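Review: the Tekum Bench Cell Practice Kit

Posted 20th October

I've been running a small arm on a bench for a good while now, and my "safety rules" were a sheet of paper with coffee on it. So when Tekum put out a boxed kit of rules and checklists for small robot cells, I figured I'd give it a go. It cost me $178 with shipping, bought with my own money, and I've lived with it since January.

What you get

A ring binder, a deck of 70 laminated cards, a roll of floor marking tape, a pack of lockout tags, and a logbook with numbered pages. The cards are the main event. Each one has a single rule on the front and a short "how to check it" on the back, and they're punched so you can hang them on a hook by the cell. The binder says the same stuff in longer form, with forms to copy.

The tape is junk, by the way. It lifted within a week and I went back to the Hovberg tape I already had. The tags are fine. They're tags.

One thing to be clear about: this is a good practice kit. It does not replace the standards that apply where you work, and it doesn't do your risk assessment for you. The binder says so on page one, and I liked that it did. If you have people working next to your arm, go do the real assessment first and treat this as the daily habit part.

The cards I use every day

The startup set is great! You walk the cell in the same order every time: e-stop, reach area, tooling, cables, workpiece, speed. It takes me less time than making toast, and I've caught things. The e-stop card has you press the button and watch for the stop, where I'd gotten lazy and was only checking that it hadn't been left pushed in (yes, I know).

The "hands out" cards are good too. The rule is that you never reach into the work area to fix a part with the arm live, even when it's a tiny nudge and the arm is just sitting there. I used to do this all the time. Now I hit stop, tag it, move the part, clear the tag, and go again. It was annoying for a few days and then I stopped noticing.

And the logbook got me writing down resets. I'm at 2,408 logged cycles, and I can flip back and see which days went badly and what I'd changed right before. I never had that with the coffee sheet.

The cards I argued with

Card 31 wants a full guard check after any tool change, with two signatures. I work alone most evenings. There's no one-person version, and the binder just says "arrange a second person," thanks a lot.

The speed cards are also kind of vague. They tell you to set a reduced speed for setup and teaching, and then leave you to find the right number in your robot's manual and your own assessment. I get why. I'd still have liked a blank on the card to write mine in, so I used a paint pen.

I looked at the Solberg binder too, which a friend lent me, and it goes deeper on guarding. But it's all long chapters, and I know myself. It would be holding a door open by now.

Bin work

This is the section that sold me. Most of what I do is picking and moving loose parts in an open bin, and the bin cards are written by somebody who has clearly done it. Fix the bin down so a bump can't walk it across the table. Know how deep the fingers go before you let it run. Start with a few simple parts and add more later. Tie the cables to the arm with enough slack for the wrist to turn, check that no loop can hook the rim, and snip the tails off your ties.

The setup below is a KUKA arm over a gray bin, with blue clamps at the corners and a handful of red bars and green blocks to pick from. I'd pass it on the clamp card. The cable card would have more to say: that yellow and black bundle makes a pretty big loop up by the orange joint, and the tie tails are still sticking out. I'd want to jog the wrist through its range, slowly, and watch that loop the whole way before running anything at speed.

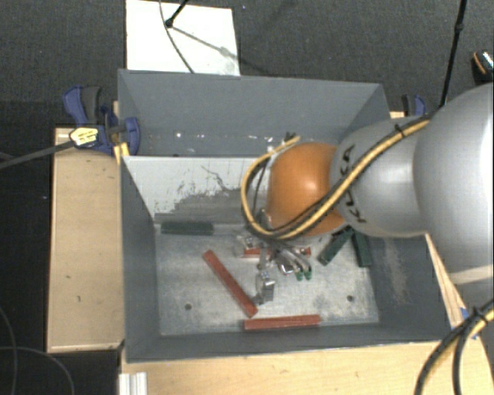 Would I buy it again?

Yep, mostly for the cards. If Tekum sold the deck and the logbook without the tape and the big binder, I'd tell everyone with a bench arm to get it. As it is, it's a bit pricey for a hobby setup and pretty fair for a small shop or a school lab.

Four stars out of five. I've got the Grernivura card set on order, and I'll update this once I've used it for a while.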